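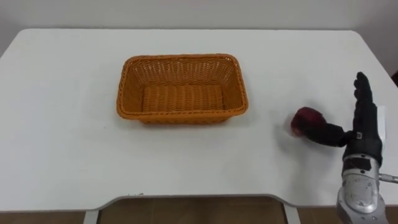 Figure 1. Woven basket with braided rim, and a red apple, on a white table.

Week 6 handout: Looking at a basket before you draw it
Household Objects, evening class, Tollstead
Shaimaa Helmy

Welcome back, everybody, and thank you for all the cups and teapots you brought last time (I had a lovely evening going through them with my own pot of tea). Tonight we move on to baskets, and I know some of you are already worried about all that weaving, so let's take it slowly.

Start with the big shape. The basket in Figure 1 is a rectangle with its corners rounded off, and the walls lean outward as they rise, so the opening is wider than the floor. Get that lean right and you are well on your way, even with no weave drawn at all. Spend 10 minutes on it and keep your pencil light.

Next comes the rim. It's a thick braid that goes all the way around, and I'd like you to draw it as one fat rope first and put the twists in later. People who begin with the twists tend to run out of room by the third corner, and I speak from years of experience!

Then look inside. The weave runs on the diagonal up the inner walls, but the floor is woven in straight parallel bands with raised ridges. Two patterns, two kinds of mark. Try each one on scrap paper before you commit.

For color, mix a warm amber orange and keep some of it back for the end. The apple wants a much darker red, a little mottled, with lighter red left for the shine. Shadows on the white table are soft and gray, so please go gently there.

Homework: one basket from your own kitchen, empty, drawn twice from different heights. Those of you using the Stinthorpe sketchbook, pages 14 and 28 have the grids you'll need. Bring both drawings next time, plus a soft eraser.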